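# About Soltance

We write software for robot arms: perception, grasp planning, and the plain tools that tell you why a run went wrong. We are six people. Four of us write code, and the other two spend most of their week trying to break it.

We started the company after years of watching demos that fell apart as soon as the parts were moved. We still don't trust demos, ours included. If a vendor shows you a success rate, ask how many tries it came from and who picked the objects.

Our main product is Zitero, a planner that takes human demonstrations and turns them into motions an arm can repeat. It doesn't "understand" your task, and we'd be wary of anyone who says theirs does. It fits a policy to recorded hand paths, checks the result against joint limits, and refuses to run when the check fails. It refuses a lot - some customers hate this.
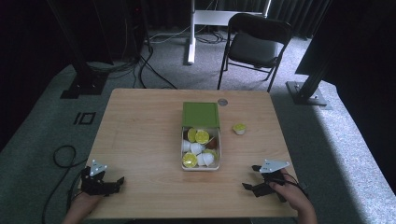

*Hand-held grippers with marker plates, at a table with a container of coffee capsules.*

Small, shiny, jumbled objects are where most of our perception work goes. Lò, our pose tracker, came out of that work. Version 5 shipped in July, and its list of known failures is public. It currently has 272 entries, and we'd rather you read it before you call us.

Elleten is the log viewer. It's the least exciting thing we make and the one people keep paying for.

We don't sell arms, and we don't promise to replace anyone on your line. Send us a recording of your worst case - the bin everyone avoids - and we'll tell you if our software can handle it. Often the answer is no.

Page last updated October 23, 2019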